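The Bowl on the Counter

For most of the year the fruit bowl in our kitchen held keys, a tape measure and one lemon that had gone hard enough to knock on a door. The fruit was in the refrigerator drawer, where we forgot it. In December the oranges came in, 27 pounds of them in a carton from Willico, the packing shed out on the county road, and the drawer would not close. So the bowl went back to work.

The question of where to keep oranges has a dull answer and a more useful one. The dull answer is that they last longest in the cold. A sound orange will keep for several weeks in a refrigerator drawer and for a week or so on a counter, less if the kitchen runs warm. The useful answer is that people eat what they can see. In our house, fruit on the counter gets picked up on the way to somewhere else. Fruit in the drawer gets found when the drawer is cleaned.

What works is to split the job. The bulk of the carton stays cold, or on a back porch that doesn't freeze, and the bowl gets a few at a time. When it is down to one, fill it again. A bowl heaped to the rim looks good on the first day, but the fruit on the bottom sits pressed and out of sight, and that is where the soft spot starts.

Sort before you store. Willico prints a short sheet that goes in the carton, and it says to take every orange out, look it over and put it back, which most buyers skip. Press lightly near the stem end. An orange that gives under the thumb should be eaten that day or juiced. One with a blue or gray patch goes out, and the ones that were touching it get wiped and eaten first. Don't wash the whole lot ahead of time. Moisture on the peel helps mold along, so rinse each one when you are ready for it.

Weight tells you more than color. Two oranges of the same size can differ a good deal in the hand, and the heavy one has the juice. The deep-colored, slightly flattened kinds with folds around the top are often the easy peelers, and those lose their condition sooner than the tight-skinned ones. If you buy both, eat the loose-skinned fruit first.

As for the bowl, there are more opinions than you would expect. The kitchen shop in Mollah stocks 118 kinds of serving and mixing bowls, and the ones sold for fruit run from wire baskets to deep wooden things meant for salad. Wire lets the air through and leaves marks on soft fruit. Wood is handsome but takes up juice if an orange splits in it. A glazed bowl wipes clean in a few seconds. It should be wide enough that the fruit sits in one layer, with sides high enough to stop an orange rolling off when the table is bumped. Ours passes on both points. 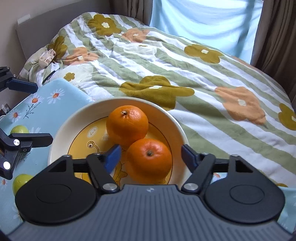 Likel reckons the whole subject is overthought, and that any bowl will do so long as it stands where people walk past it. Likel's own is a chipped pasta dish that has been on the same windowsill for years, and the oranges in it never last long enough to spoil. It is a fair objection. A household that goes through a carton in a week has no storage problem.

The rest of us can borrow the point about walking past. We moved our bowl 4 times in one winter. By the stove it was too warm, and on top of the refrigerator it was out of reach for anyone under five feet. On the desk it filled up with receipts. It ended on the end of the counter nearest the back door, out of the afternoon sun, and that month the carton was finished before anything in it turned.

A bowl with a picture in the bottom has one small advantage. Children will eat down to it. There was a line of nursery dishes from Clunasard, long gone from the stores, that relied on the same trick with porridge, and it works as well with fruit.

Keep the bananas somewhere else, on a hook if you have one. Wipe out the bowl whenever it is empty, and check the underside of any orange that has been there since the last filling. The peels can go in a pan of water on low heat with a stick of cinnamon if you like the smell. Otherwise they go in the compost, cut small, as whole ones take a long time to break down.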